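Rinberg Petek play kitchen, white and natural wood

Every play kitchen is sold to us as the one that will keep a child busy until teatime. I have heard that about enough of them to be wary, and Listlow only lists this one because it does a few plain things properly. Read the grumbles before you order.

The Petek is the larger of the 2 kitchens Rinberg makes. The smaller Betik has no upper shelf and we don't stock it. With the Petek you get a hood and an upper compartment, a printed tile backsplash, a gooseneck tap over a grey sink, and a white worktop on a wooden frame.

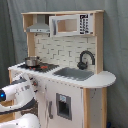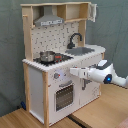 Petek, white and natural wood

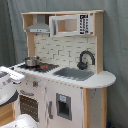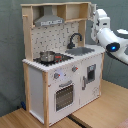
Rinberg says the kitchen suits children from 3 upwards. Fine, though a tall seven-year-old will be stooping. It also says assembly is "simple". Nataša Radonjić put ours together on a Thursday afternoon and would like a word with whoever drew the instructions – step 15 shows a panel the wrong way round, and you find out when the screws don't meet. Lay all the boards out first and ignore the drawing.

The tap doesn't run, obviously. The tiles are print, so don't let anyone go at them with a scourer. A damp cloth is enough for the white panels, and greasy fingers will show on them whatever the leaflet claims about "easy-care" finishes.

Rinberg's leaflet also mentions 2,000 openings of the oven door in testing. We haven't counted and can't vouch for it.

Fix it to the wall. The bracket is in the box, the wall plugs are not.

Delivered flat in one heavy carton – kerbside only. Next stock due in April. Returns accepted unassembled, in the original packaging.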